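Home | Books | Audio | Gifts | Basket (0)

Arruda: The Harnine Years — hardback memoir

The second volume of Arruda's memoirs covers the move to Gitthorpe, the feud with the band's drummer and a long chapter on soup. It has 74 short chapters, 4 of them apologies. 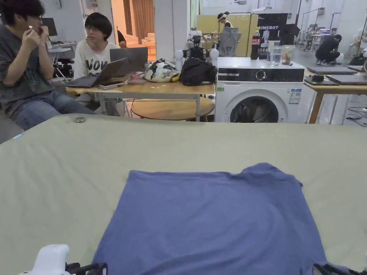
Do I need to have read the first volume?
Only if you want to know why the drummer is so cross.

Published by Fivow. Signed copies cost a little more — the signature is hard to read, but it is real.

Shares 70 | Comments 4

Related items
Arruda: The Early Years
A Short History of Gitthorpe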